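I got to the club room at four in the afternoon, which I was told is when everybody is awake but not yet hungry. The Voston student robotics club had promised me an hour. I stayed for 3, and I would have stayed longer if I hadn't been parked at a meter!

The student who runs the project (a second-year, very fast talker, asked me to leave names out because "it's a group thing") sat me down and started before I had my notebook open. The project is called Bultura, and the goal is to get a robot to tidy a desk. Books, mostly, and then whatever else people leave lying there.

"Everyone pictures us typing code all night," she told me. "We do some of that. But most of this semester has been picking things up and putting them down again."

I asked how many times. She had the number ready: 279 recordings so far, with 44 thrown out.

"Thrown out why?" I said.

"Somebody's hand went too fast, or we forgot to press start. I forgot to press start a lot in April."

So the club members do the tasks themselves, holding the grippers, and the recordings become the lessons for the robot later on. I had a hundred questions about this and she was very patient with all of them. Do you get to practice first? (Yes.) Do your arms get tired? (Oh yes.) Is it harder than using your own fingers?

"So much harder. You find out how much your thumb was doing for you." 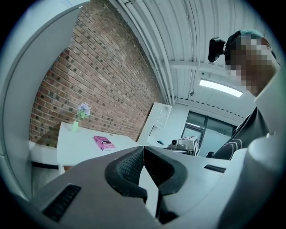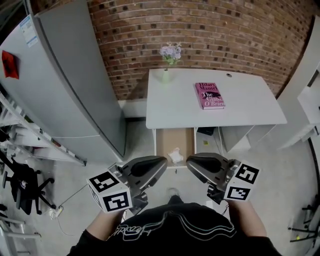 Bultura work at the club's desk, with the grippers, the pink book and the vase of flowers.

I wanted to know about the flowers, because I'm nosy, and a quieter member of the club spoke up for the first time. He likes having something on the desk that the robot is supposed to leave alone. "Tidying is partly knowing what to skip," he said. "My roommate hasn't learned that either."

The black and white patterns on the cubes took him a bit longer to explain. A camera can find them easily, and from there the software works out where each gripper is and which way it's tilted. He drew this for me on the back of an envelope and I still have it, although I couldn't walk you through it now.

They have a friendly meet coming up against the club from Toprak, and the rules are simple: 2 desks, same objects, best of three rounds. Toprak won last year. I asked whether that still stings and got a very long "mmm" from both of them.

"They were good," she said finally. "They'd done their recordings early. We'd done ours the week before, and it showed."

And after the meet? She wants to try folding a dish towel. He wants to try nothing at all for a while, and then maybe drawers.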